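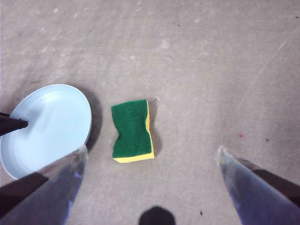
岗位工资的级差应当由工作内容决定，这一点在人力资源教科书里没有争议，争议出在“工作内容”由谁来写、写到多细。多数中型企业的岗位说明书沿用招聘广告的文字，再由部门主管添上几条职责，结果是同一职级内的岗位在纸面上几乎无法区分。以员工餐厅的后勤岗为例，说明书上通常只有“负责餐具清洁”一句。一只浅蓝白色的圆盘，一块长方形的海绵，放在灰色的平面上，这句话看上去已经把工作说完了；评价人员据此打分，只能打出最低一档。至于该岗位是否要配制清洁剂、是否要记录消毒温度、是否要在缺人时指挥临时工，说明书没有写，分数里也就没有。岗位评价的误差大部分在打分之前已经形成。

2020年9月25日
撰文：安娜耶莉·阿亚拉（Anayeli Ayala）

布特莱齐（Buthelezi）是一家为写字楼和工厂提供餐饮、保洁及设备维护的综合服务公司，在阿德斯特德（Adstead）和贝尔波特（Belport）两地共有员工500人。公司原有的薪酬结构以工种划分，每个工种一条工资线，线内按年资递增。这种结构的优点是管理成本低，缺点是跨工种调动时没有换算依据。一名保洁领班转到餐饮部门，工资应当保留、下调还是重新起算，两地的做法并不一致：阿德斯特德按原工资平移，贝尔波特按新工种的起点重新计算。

人力资源总监奥拉尼娅·吉卡斯（Ourania Gkikas）接手后，没有先动工资表。她的判断是，工资表只是结果，直接修改结果会把原有的偏差固定下来。项目因此从岗位分析开始，采用要素计点法，代号“努尔贝格”（Nullberg）。

要素的选择

努尔贝格方案设4个付酬要素：知识与技能、责任、体力与脑力消耗、工作条件。每个要素分为6个等级，等级之间的点数差按算术级数递增，没有采用几何级数。两种级数的差别在高等级处才明显。几何级数会拉大管理岗与操作岗的距离，适合层级较多的组织；布特莱齐从一线到总监层级较少，拉大距离没有实际用途，还会使中间等级出现无人对应的空档。

权重的确定用了较长时间。薪酬经理克里苏拉·安东尼亚迪斯（Chrysoula Antoniadis）主张先用现行工资做回归，求出隐含权重，再作人工修正。这一做法的好处是新旧结构之间的偏离较小，落地时需要补差的人数可控。反对意见同样明确：现行工资如果本身含有系统性低估，回归得出的权重会把低估原样复制到新结构里。餐饮和保洁岗位的责任要素在回归结果中接近于零，而这些岗位实际承担食品安全和化学品管理的责任。

最后的处理是把回归权重只作为对照列，不作为取值依据。正式权重由评价小组逐项讨论后确定，讨论记录与权重表一并存档。凡是与对照列差距较大的要素，记录中须写明理由。

说明书的改写

改写岗位说明书的工作由岗位分析师卡琳·拉瑟福德（Carleen Rutherford）主持。她规定每条职责必须由动词、对象、标准和后果四个部分构成。“负责餐具清洁”按此格式无法通过，因为缺少标准和后果。改写后的条目是：“按规定浓度配制清洗液并清洗餐具，每班记录末次漂洗温度；温度不达标时停止出餐并通知当班主管。”同一项工作，改写前在责任要素上属于第一级，改写后评为第三级。

这里需要注意一个常见的偏向。格式统一之后，文字能力较强的部门容易得到较高的分数。设备维护部的主管习惯书写技术文件，初稿条目详尽；餐饮部的初稿则普遍偏短。拉瑟福德的办法是由分析师到现场跟班，每个标杆岗位至少跟2个完整班次，初稿由分析师执笔，主管和在岗员工只作核对，核对时可以增删事实，不修改措辞。这样，各部门说明书的详略程度基本一致，评价人员面对的是同一种文体。

跟班还暴露了一些说明书之外的问题。贝尔波特的部分保洁员长期代收供应商的货物，签收单上的职务一栏填的是“仓管”。这类职责属于临时指派还是岗位固有内容，直接影响点数。方案的规定是：每周发生且没有其他岗位承担的，计入岗位；偶发的，由津贴处理，不进入点数。

评价小组的运作

评价小组由6人组成，两地各占一半，部门主管不评价本部门岗位。打分分为两轮。第一轮各自独立，第二轮公开分歧后重新打分，不强求一致，以中位数为准。采用中位数可以抑制个别评价人的极端取值，代价是对合理的少数意见不敏感。为弥补这一点，凡第二轮后仍有两级以上差距的要素，须退回分析师补充材料。

负责员工关系的埃夫多基娅·瓦西拉基斯（Evdokia Vasilakis）在小组中列席而不打分，职责是记录争议的类型。按她的归类，多数争议属于把任职者当成岗位来评。典型的说法是“这个岗位一直由很有经验的人在做”，由此推论岗位需要丰富经验。要素计点法评价的是岗位的最低合格要求，任职者超出要求的部分应当在个人定薪中体现。两者混在一起，岗位点数会随人员更替而浮动，结构便失去稳定性。

“我们在会上把任职者的名字从所有材料里删掉了，”瓦西拉基斯说，“大家仍然知道是谁，不过至少发言时要换一种说法。”

从点数到工资

点数转换为工资时，布特莱齐没有为每一个点数定价，而是划分宽度相等的点数区间，每个区间对应一个薪级。区间边界附近的岗位最容易引起申诉。安东尼亚迪斯对边界岗位作了敏感性检查：将任一要素上下移动一级，看薪级是否改变。改变的，回到评价小组复核原始材料；复核仅限事实，不得以“差一点就够”为由调整。

薪级内部设带宽，相邻薪级部分重叠。重叠的作用是让低一级的熟练员工可以高于高一级的新任者，从而减少仅为加薪而提出的晋升申请。重叠过大则晋升失去工资上的意义。方案为一线薪级设置了较大的重叠，为管理薪级设置了较小的重叠。

现行工资高于新薪级上限的员工，工资冻结而不下调，待薪级上限随年度调整追上后恢复正常增长。低于下限的员工，分两次补足。吉卡斯原先希望一次补足，财务部门以现金流为由提出分期。双方议定的条件是，第二次补足的日期写入个人通知书，不得以经营情况为由推迟。

申诉与维护

新结构于6月生效。申诉只受理两类理由：说明书遗漏或误记事实，以及评价程序未按规定执行。对权重本身的异议不作个案处理，集中留待下一次方案复审。申诉人须指明说明书的具体条目，分析师据此再次跟班核实。

较难处理的是变动管理。岗位内容会缓慢漂移，设备更新、客户合同变化、班次合并都可能改变要素等级，而说明书不会自动更新。拉瑟福德建议以事件触发复核，例如合同续签或新设备启用，不采用固定周期。固定周期的复核在多数企业里会退化为主管签字确认“无变化”。事件触发的缺点在于依赖部门上报，而部门对增加点数的变化上报积极，对减少点数的变化则未必。目前的折中是由人力资源部门直接调取合同与采购记录，自行判断是否触发。

跨地调动的换算规则也在这一阶段统一。员工调入同一薪级的岗位，工资平移；调入较高薪级，至少达到新薪级下限；调入较低薪级，按前述冻结办法执行。阿德斯特德与贝尔波特的地区差异改由单列的地区津贴反映，不再混入基本工资。地区津贴的参照数据由谁提供、多久更新，方案文本中尚未写定，列入下一次复审的议程。

最后更新：2020年9月
联系编辑部 | 版权所有，未经许可不得转载 | 返回顶部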